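Tuesday, sim bench, started 9.15

Picking up the gripper comparison where Tavion left it. The question for this week is whether we carry on with the parallel-jaw model (Beketti) or go over to the linkage one (Truvach) for the cup tasks. Both are loaded now, both on the same arm, same controller, same table. I had to redo the mount offset for the Truvach because the tool frame was 7 mm out along the approach axis, and that explains all the silly near misses in Tavion's log from March. Worth remembering before anyone quotes those numbers at Dornbridge!

Settings for today: physics at 2000 Hz, wrist camera on, fingertip friction left at whatever the Charpentier asset pack ships with. I did not touch the cup. Tavion wants to swap it for a smoother mesh and I would like to see it fail first.

Morning was all Beketti. Top-down approach, fingers straddling the whole cup. It does the job when the cup is upright and it is dull to watch, in a good way. Tilt the cup and it gets much worse, as the jaws meet the wall at an angle and the contact solver starts to chatter. You can hear my desk fan louder than usual on those runs, so the machine isn't enjoying it either.

After lunch, Truvach. I changed the plan a bit and went for a wall pinch, one finger inside the mouth and one outside, closing on the rim. I'd been saying for weeks this would suit the linkage fingers and I am very pleased to have got round to it. The tips are blunt and flat, so they give a decent patch of contact instead of a line, and the links fold back far enough that the inner finger can get in there at all.

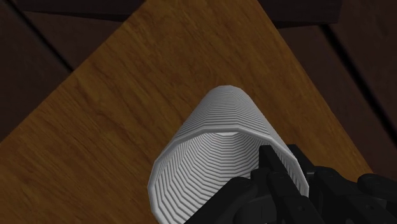 Truvach, wall pinch on the ribbed cup, wrist view.

Look at where the inner tip sits, just under the rim. That was the depth I asked for. I tried going deeper on a few later runs and the knuckle came up against the opposite side of the mouth, so shallow is better with this cup. A wider one might be kinder.

Two things to sort out:

The cup wall is flat facets, and the pinch behaves differently depending on whether the tips land on a flat or on a corner between two. On a corner it rocks. I'd like 100 runs with the cup spun to random headings so we can stop arguing about it.

The wrist camera loses a good part of the cup opening behind the black links. Fine for me looking at it, less fine for the pose estimator, which kept guessing the far side of the rim. Tavion suggested moving the camera mount round the flange. Easy in sim, but check that the real bracket allows it before we get attached to the idea.

Controller notes: position control on the fingers squeezed too hard and the cup jumped. Switched to force-limited closing and it calmed down straight away – lovely, smooth close, and I ran it again twice just to watch. Gains are saved under my folder, the file ending in _pinch.

Leaving the overnight batch going, 3000 episodes, split evenly between the two grippers, upright and tilted starts mixed. Please don't restart the bench machine before ten. If it has fallen over in the night, the likeliest culprit is the log disk, which was getting full when I left.

Still to do: rerun Tavion's March set with the corrected offset, and ask Dornbridge which cup they have on the real table.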